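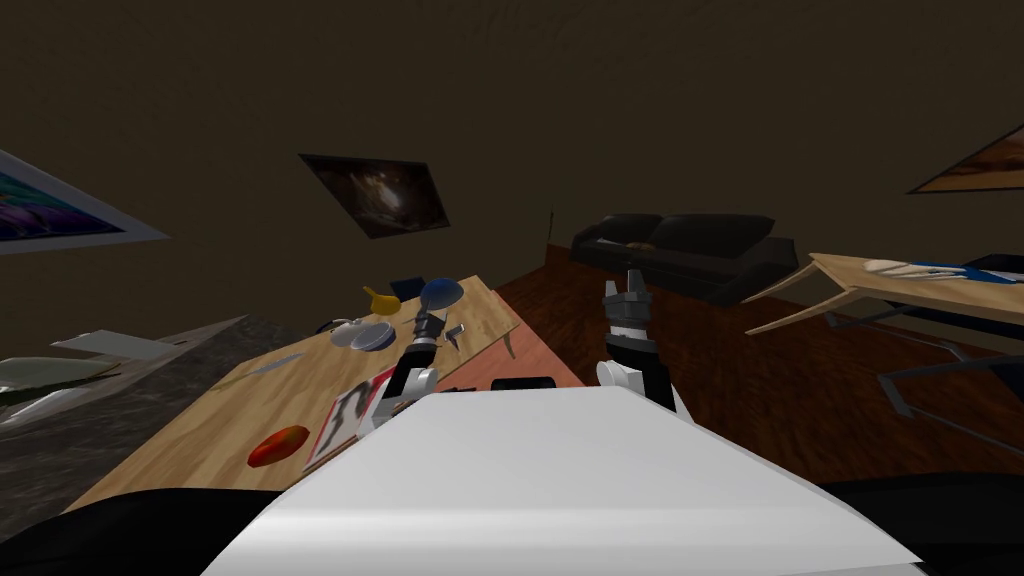

Pusero: frequently asked questions

Last updated Oct 16, 2026. Questions go to Beatrice Kashindye, complaints to Lorcan Madigan, who enjoys them.

What is Pusero?

A way of teaching a two-armed robot to tidy a table using practice done entirely in simulation. The method asks the robot to guess which object it would most regret knocking over, then plan its reach around that guess. We called this "regret ordering" in the paper. Malachy wanted "the worry list", and was outvoted.

Is any of this real?

The results are real. The furniture isn't. All the rooms are rendered in Ulalley, our simulator, and no sofa has ever been delivered to the lab, despite repeated requests.

Why is everything tilted?

Each episode starts with the head camera rolled by a random amount. An earlier policy had learnt that tables are level, and fell to bits when we moved the camera mount slightly. The tilted version copes much better and makes visitors feel seasick.

How much training did it take?

We used 1,723 practice episodes, of which 531 were thrown out for physics faults. Most of those involved a bowl sinking gracefully through a tabletop. Testing was a separate set of 200 episodes, in room layouts the policy hadn't met.

Did it work?

Better than our baseline at leaving bystander objects alone, and slower at everything else. A robot that worries takes its time. If you need a table cleared before lunch, use the baseline and buy sturdier bowls.

Which objects give it trouble?

Thin things lying flat, and anything translucent. The depth estimate for a clear dish wanders about, so the planner gives it a very wide berth, and whatever sits next to it gets the same royal treatment.

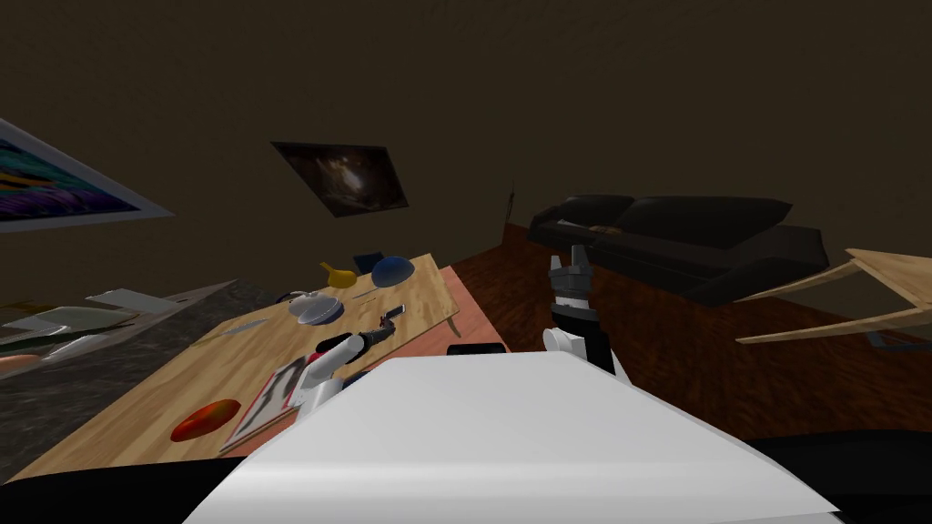 Round fruit was easy by comparison, once Seon-mi had fixed the friction settings. Under the old ones a light tap would send it off the table and away across the floorboards.

Why have two arms if one stays up?

In the single-arm tasks the right arm is parked upright, well clear of the table. The policy can see it but can't move it. Two-arm tasks are in the appendix, where the numbers are worse.

Has it been tried on a physical robot?

Not yet. Jairo Condori has a transfer study planned for April and has begun collecting crockery he doesn't mind losing.

Can I have the code?

Yes, on request. You'll get the planner, the training scripts and 2 sets of room layouts, one of which is documented.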